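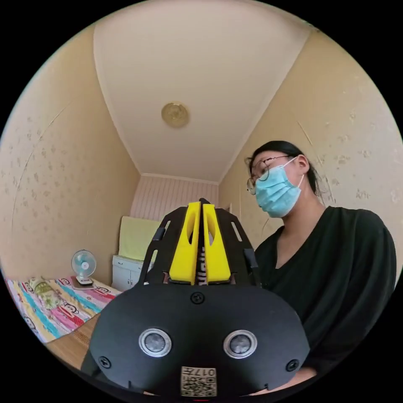
**lampada_fraca**

Como posso iluminar melhor um quarto pequeno e estreito, com um só ponto de luz no tecto, sem retirar o papel de parede?

As paredes compridas têm um papel bege da Vistari e a parede do fundo é cor-de-rosa clara. O tecto é branco. O candeeiro é redondo, em tom dourado, e gosto muito dele, por isso prefiro conservá-lo. O problema é à noite: o meio do quarto fica claro e o fundo, onde está um armário branco, fica muito triste. Às oito da noite, em Novembro, não consigo distinguir uma meia preta de uma meia azul.

Não posso abrir roços nas paredes, porque a casa é arrendada. Peço desculpa por algum erro, o português não é a minha língua materna.

**rodape_branco**

Comece pela lâmpada, que é o passo mais barato. Muitos candeeiros redondos antigos têm dentro uma lâmpada demasiado fraca para o quarto, e a pessoa habitua-se. Desligue o disjuntor, desaperte o vidro e leia o que está escrito na base da lâmpada. Se encontrar um valor como 350 lúmenes, já tem a explicação. Para um quarto estreito de tamanho normal eu escolheria uma lâmpada LED de até 2000 lúmenes, se o candeeiro a aceitar.

Duas coisas devem ser verificadas antes da compra. A primeira é o máximo indicado no próprio candeeiro, normalmente numa etiqueta pequena no interior. Um candeeiro fechado aquece, também com LED, e o fabricante da lâmpada deve dizer que ela serve para luminárias fechadas. A segunda é a cor da luz. Com papel bege e parede rosa, uma luz muito branca faz o bege parecer cinzento e o rosa parecer frio. Uma luz muito amarela faz o contrário: as duas cores ficam quase iguais. Eu compro sempre uma cor intermédia, que na embalagem aparece como «branco quente» ou «branco neutro», e peço na loja para ver as duas acesas.

Para as meias: procure na caixa o índice de reprodução de cor, que se escreve IRC ou CRI. Quanto mais alto, melhor se vêem as diferenças entre preto e azul-escuro. A quantidade de luz sozinha não resolve isto.

Quanto ao fundo do quarto, uma segunda luz é necessária. O candeeiro no centro ilumina bem o chão e a parte alta das paredes, mas a face do armário fica virada de uma maneira que recebe pouco. Ponha um candeeiro de mesa em cima do armário, com abajur claro, encostado ao canto. A luz sobe pela parede rosa, bate no tecto branco e volta. O quarto parece logo menos comprido, e não precisa de furar nada.

Se o fio tiver de passar ao longo da parede, use uma calha branca autocolante por cima do rodapé, e nunca em cima do papel. A cola da calha arranca o papel quando se tira. Eu sei isto por experiência própria -- perdi uma faixa inteira numa casa em Serkik e o senhorio não achou graça.

**quarto_das_traseiras**

Concordo com quase tudo, só discordo do candeeiro de mesa. Num quarto estreito, o armário do fundo acaba por ser o lugar onde se pousa tudo, e o candeeiro anda sempre a mudar de sítio. Na minha casa durou uma semana.

Eu fiz de outra maneira. Comprei na Gaillard uma fita LED com adesivo e colei-a por trás do armário, na própria madeira, perto da borda de cima. A luz sai para a parede e não se vê a fita. O armário tem de ficar um pouco afastado da parede; o meu ficou a 7 centímetros. Com menos distância vê-se uma linha forte e feia, e com mais perde-se espaço de passagem, que num quarto destes já é pouco.

Atenção se a sua parede do fundo for de painéis verticais e não de papel. Com a luz rasante, cada junta faz sombra. Algumas pessoas gostam, eu também gosto, mas a minha irmã diz que parece uma grade. Experimente com uma lanterna antes de colar: segure-a atrás do armário, apontada para cima, com a luz do tecto apagada.

Sobre a moldura branca junto ao tecto, se tiver uma: limpe-a. Parece um conselho de avó, mas uma moldura com pó devolve muito menos luz. Pano de microfibras quase seco, sem detergente, e sempre com cuidado na linha onde toca no papel. Se for preciso pintar, usei a tinta mate da Nirberg para tectos e fiquei contente. Não use tinta brilhante, porque o reflexo da lâmpada aparece como uma mancha.

Também dourado velho se limpa, já agora. Primeiro só com um pano seco. Muitos destes candeeiros não são de latão maciço, têm apenas um banho ou um verniz, e os produtos para latão tiram a cor. Não sei qual é o seu caso, por isso vá devagar.

**xis_de_fita**

espelho!! na parede comprida, não na do fundo. No fundo só faz o corredor mais comprido. Se não pode furar, há espelhos altos que ficam em pé no chão, encostados, mas ponha uma borracha por baixo para não escorregar.

> **lampada_fraca**
>
> Muito obrigado a todos. Abri o candeeiro na quarta-feira e a lâmpada era realmente fraca, com um valor que já quase não se lia. Troquei-a por uma mais forte, de IRC alto, dentro do limite da etiqueta. As meias já se distinguem.
>
> Ainda não decidi entre a fita e o candeeiro de mesa. O armário tem duas portas pequenas e abro-as muitas vezes, portanto receio que a fita descole com as vibrações. Alguém tem experiência com isto?

> **quarto_das_traseiras**
>
> A minha não descolou. Limpe primeiro a superfície com álcool, espere que seque e carregue bem com o polegar ao longo de toda a fita. Nos cantos não a dobre com força, use o conector próprio ou faça uma curva larga. O transformador deve ficar fora do armário, num sítio com ar.

> **rodape_branco**
>
> Acrescento só que o adesivo pega mal em móveis com tinta a desfazer-se em pó. Passe o dedo pela parte de trás -- se o dedo sair branco, lixe um pouco com grão fino ou use uma calha de alumínio presa com dois parafusos curtos. No armário, se for seu, pode furar à vontade.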